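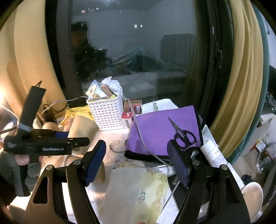 Saturday, July 31, 2021

I finished the second draft of the story collection this week. It has 19 stories and comes to 215 pages in the layout I'm using, which will change once the drawings go in.

Most of the stories are set in Stemden, a river town I made up when I was in college. The longest one, "The Miller of Toldale," is still the one I'm least sure of. The miller's daughter leaves in the first half and the story gets slow after that. I cut two scenes and moved the flood closer to the beginning. It reads better, but the ending needs another pass.

I also took out the talking heron. A few early readers liked it, so I may post that story here by itself.

The printer I used for my last book, Plidska, has raised its prices for cloth covers. I'm planning on 500 paperbacks and no hardcovers for now. If you want a hardcover, leave a comment so I can see whether a small run makes sense.

Preorders should open in January. People on the mailing list will get the link first, along with "Rainer and the Salt Wife," a short piece that isn't in the book.

I've been reading old Norwegian folktales at night and taking notes on how they start. Many of them get going in one sentence. I'm trying that with the next draft of the Toldale story.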